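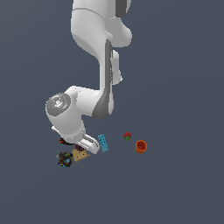 3.2 Simulated workspace

Before anything was bolted down in the shop, the whole task was worked out in simulation. The Gendholm bench is shared by several builds and cannot be tied up for long runs, so scripts were written and checked at home on a desktop computer and brought to the bench only when they ran without errors. The simulated workspace is a plain gray surface with a single arm reaching down over it. Objects are set out at random at the start of each trial, which gives uneven spacing: the tan block, the multicolored cluster and the blue brick can end up bunched under the hand while the orange cup stands off to the right with open surface next to it. We kept layouts of both types. A minimum spacing rule was tried in March and dropped, as it made the task easier than the bench would be.

The arm model came with the Rerance package and was used with its default joint limits. The only change we made was to the closing speed of the fingers, which was lowered to match the small power supply we had on hand. Contact settings were left alone apart from friction on the finger pads.

3.3 Wrist view

The controller works from two views, one of the whole arm and one looking out past the fingers. The wrist view is the more useful of the two once the hand is low. It is also the harder one to process, because a large object between the fingers hides a good part of the surface.

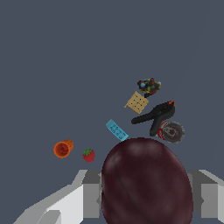
Figure 4. Wrist view with the dark maroon object held between the fingers.

Grasp detection uses the lower part of the wrist view and the finger gap reported by the model. Either one alone gave false results. The gap reading could not tell a thin object from a missed one, and the view could not tell an object held by the fingers from one sitting just behind them. A grasp is logged only when both agree for the full hold period.

3.4 Trial set

We ran 1378 trials with the Kuusisto planner. Of these, 432 were set aside for tuning and are not included in the results. Each trial names one target and ends when the target is lifted, when the time limit is reached, or when the planner reports no path. 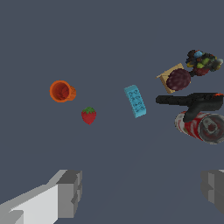
Crowding was the main thing we wanted the trial set to cover. On a shared bench, parts get pushed together and the arm has to deal with them that way. Targets were scored as "clear" or "crowded" from the starting layout. The strawberry would be a clear target when it has open surface on its side of the workspace, as would the light-blue block in the middle. The red-and-white can would be scored as crowded, lying partly under the black drill with other items close by. With a target like that, the planner must either move the upper object first or come in from the side, and our version can only do the second.

Approach angle was limited to keep the wrist from folding back on itself. This limit came from the Desness bracket we plan to use on the real arm, which sticks out farther than the stock part. It removes a number of side approaches that the simulated arm could otherwise make, and we left it in for all trials so that the numbers would carry over to the bench.

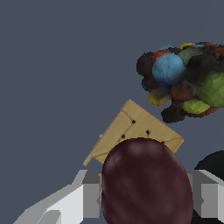

The same limit affects where the fingers can close on wide objects. With the bracket allowance in place, the hand has to come down nearly straight, and small errors in the estimated center push the object toward one finger before the other makes contact. We added a short pause at first contact and a correction step of fixed size. Repeated corrections were not allowed, as they tended to walk the target into its neighbors.

Settings were frozen on 11/15/25 and the same files were used for everything reported in Section 4.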